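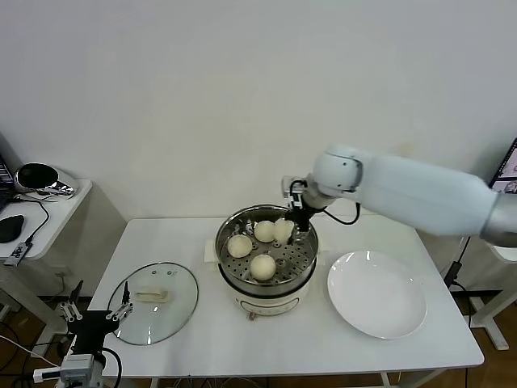 NOLNESS, February - The kitchen in the rental has one circuit for everything on the north wall, and it trips at breakfast. I spent part of the month working out why, mostly so I could stop walking down to the panel in my socks.

The breaker is rated at 15 amps. On a 120-volt supply that gives 1,800 watts, and the usual rule for a load that runs for hours is to stay at 80 percent of that, or 1,440. The fridge is on the same line. So is the outlet behind the table, where steamed buns get made most mornings, and so is a space heater that the previous tenant left in the closet.

I borrowed a Flilico plug-in meter and logged each appliance separately. The fridge draws very little on average, but the compressor takes a short surge when it starts. The coffee maker was worse than I expected. The heater on high uses most of the budget by itself, and its low setting is only a little kinder.

A breaker has two trip mechanisms. The magnetic one reacts to a short circuit almost at once. The thermal one is a bimetal strip that bends as it warms, so a modest overload can run for several minutes before anything happens. That matched my log: the trips came 11 minutes into breakfast, 3 mornings in a row, with no new appliance switched on at that moment.

Moving the heater to the hall outlet fixed it. The hall is on its own breaker, shared with two lamps and a router. I left the meter logging at 30-second intervals through the end of the month and had no further trips.

The panel labels are still wrong. Number 3 says "garage" and there is no garage.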